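We use cookies to improve your visit and remember your preferences. Accept all | Manage choices

The Pickle

Hamidreza Moradi did not believe in lucky objects, and he said so at the door, before his sister had even got the key out.

"It isn't lucky," said Dena. "It's just hers."

"You said on the phone that Aunt Salinas won't sleep without it."

"She won't."

"She's seventy-odd. She slept without it for most of a century."

Dena let that go by. She had let a lot go by since August, when their aunt had gone into the home at Biltari with two suitcases and a radio, and had rung every evening since to say that something had been left behind. First it was the good scissors. Then a cardigan, which she was wearing when she rang. Now it was a pickle. A stuffed one, green, soft, and so far as Hamidreza could establish, without any purpose at all.

The flat smelled shut. He opened the kitchen window and looked in the cupboards, partly for the pickle and partly to see whether there was any tea. There was tea. There were also jars, rinsed and lidded and put back empty, and he moved them one at a time to see behind them.

"It won't be in with the jars," Dena called.

"It's a pickle."

He heard her laugh in spite of herself, and then the bedroom door, which stuck.

He had his doubts about the whole errand. It was 45 minutes on the bus each way, and he was fairly sure their aunt had invented the thing in order to have somebody go and check the flat. She had form. When he was nine she had sent him to the corner shop for a tin of striped paint, and when he came back crying she told him he ought to have asked more questions. He had asked a great many questions since. It had made him good at his job and tiresome at weddings.

"Where did it come from?" he said, going through.

Dena was on her knees with her head under the bed. "Where did what come from?"

"The pickle. She never had it when we were small."

"The fair. She won it."

"She didn't win it. She's never won anything. She thinks raffles are for people who can't do sums."

"Well, somebody won it and gave it to her, then." Dena backed out with dust on her sleeve. "She told me she got six balls for a pound and knocked everything down."

"With that shoulder?"

"I'm telling you what she told me."

He sat on the edge of the bed, which had been made up with the mint-green sheet their aunt kept for visitors, though there hadn't been any visitors to speak of. That bothered him. Who had put the visitors' sheet on? He asked Dena, who said she had no idea, perhaps Aunt Salinas had done it herself on the last morning, and did it matter? He said he was only asking. He smoothed the sheet where he had creased it.

Beside him was the extension lead, all its cable in a heap. Their aunt had run everything from it: the lamp, the radio, the heated pad for her back. He had told her more than once that you shouldn't keep a power strip on the bedclothes. She had said she'd been reading in bed since before he was born and had never yet caught fire. He had pointed out that this wasn't evidence of anything. She had said it was 39 years' evidence in this room alone, and turned up the radio.

"You could wind that up," said Dena. "Make yourself useful."

"I'd have to unplug it first."

"Then unplug it."

He looked at it for a while and didn't. It was odd, what you couldn't bring yourself to do in somebody else's room. He had carried out her armchair without a thought. He had thrown away a whole drawer of takeaway menus, including several for places that had closed. But the lead was where she'd have reached for it in the dark.

Dena started on the wardrobe. It was mostly coats, and behind the coats was a carrier bag from Trultidance, the fabric shop by the station, folded flat round something. She passed it to him without looking in it and he knew from the give of it what it was.

"Ah," he said.

He took the pickle out. It was longer than he'd imagined and a sort of olive colour, rounded at both ends, more like a bean if you were being strict. He was being strict. He turned it over and ran his thumb down the seam.

"She made this," he said.

"She won it."

"Dena. It was in a fabric shop bag. Look at the seam."

"They sell toys with seams. All toys have seams."

"It hasn't got a label."

"She cuts out labels. She cuts them out of everything, they itch."

This was true, and annoying. He held the thing up to the window as though the light might settle the matter. He could picture their aunt at the fair with her bad shoulder, throwing. He could picture her better at the kitchen table with the good scissors, sewing herself a prize and working out where she'd say she got it. Neither picture was worth much. He'd have wanted a receipt.

"Why would anyone make a pickle?" said Dena.

"Why would anyone give one away as a prize?"

They were quiet for a bit. Somebody in the flat upstairs ran a tap.

"You could ask her," said Dena.

"She'd only tell me something."

The phone went in Dena's pocket then, and it was her, of course, ringing early. Dena put it on the speaker. The radio was going at the other end, loud.

"Have you found him?" said their aunt.

"Him?" said Hamidreza.

"Is that you? I thought you'd be too busy. Have you got him or haven't you?"

"We've got it. It was in the wardrobe. In a Trultidance bag."

There was a pause, during which the radio gave the temperature.

"That's a good strong bag," said their aunt. "Bring that as well."

"Auntie, where did you get it?"

"The shop."

"The pickle, I mean."

"I told your sister. The fair. Four balls and every one of them hit."

"You told her six."

"I only needed four," she said. "Don't squash him on the bus." And she rang off.

Dena put the phone away and went to shut the kitchen window, and he could hear her trying not to laugh in there, and running the tap to cover it. He stood the pickle on its end on the mint-green sheet to see if it would stay up. It leaned to the left. He propped it again and it leaned again, and he thought that a factory would have got that right, and then he thought of all the things he owned that had come from factories, and was no longer sure.

"Are you coming?" said Dena from the hall. "There's a bus at ten past."

"There's supposed to be," he said, and picked it up.

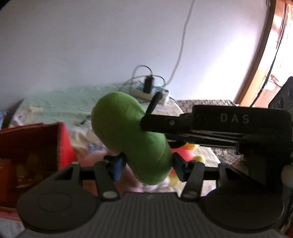
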